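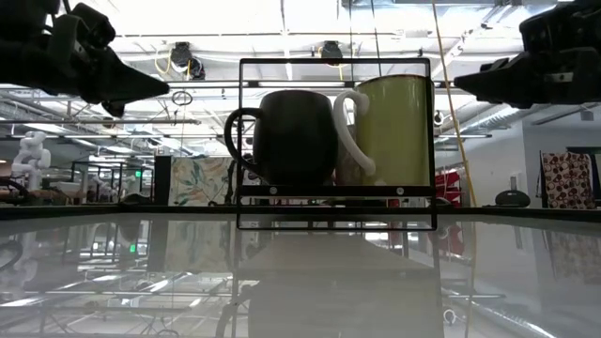

When should a buyer set the budget for a two-arm handling cell?

After the parts list is fixed and before any quote is requested. A quote written against an open parts list prices the supplier's guess at the work, and the guess is usually high on arms and low on fixtures.

About Torkisano

Torkisano plans equipment purchases for companies and schools that intend to automate handling work. We write specifications, build budgets, compare quotes and attend acceptance tests. We do not sell arms, grippers or controllers, and we take no commission from firms that do. Clients pay a fixed fee per stage.

The company began as the purchasing desk of Wernden, a contract packer of kitchen goods. The desk became a separate firm when other packers asked for the same service. Wernden remains a client and pays the same rates as everyone else.

What we do

Stage 1, scope. We list every item the cell must handle, with weight, outer dimensions, surface finish and allowed grip points. Handled items such as mugs get a separate sheet, as the handle direction changes the approach path and the fixture. Items that the cell will not handle are listed too.

Stage 2, budget. The budget is split into purchase, installation and running cost. Purchase covers arms, end tooling, cameras, racks, tables, guarding and cable routing. Running cost covers fingertip wear, recalibration, software fees and operator hours. We hold 20 percent of the purchase line as reserve until the acceptance test is signed.

Stage 3, quotes. Suppliers receive the same document on the same day and reply on the same form. Replies that leave a line blank are returned once. Freight and training are compared as separate lines.

Stage 4, acceptance. The test is written before the order is placed. For most handling cells it is a run of 700 cycles with the client's own parts, under the client's own lighting, with every stop logged by cause. The final payment is tied to the result.

Planning tools

Momari is our cost workbook. It holds 49 line items for a standard cell and is given to the client at the end of Stage 2, with formulas unlocked. Tôn is our load and reach worksheet, used in Stage 1 to check that both arms can get to a shared work point without crossing. Both are revised every December, after the year's supplier price lists have been entered.

What we ask of clients

One person with authority to approve changes to the parts list. Floor drawings with ceiling height, power drops and existing pipework marked. Sample parts, two of each, in the condition in which they normally reach the line. Lead times are confirmed only when all of these are in hand.

Limits of the service

We do not certify guarding or sign safety assessments. Those are contracted separately, and Stage 2 budgets carry a line for them. We do not estimate labor savings beyond the first year of operation.

Fees and stage terms on this page apply to work ordered on or after January 3, 2021.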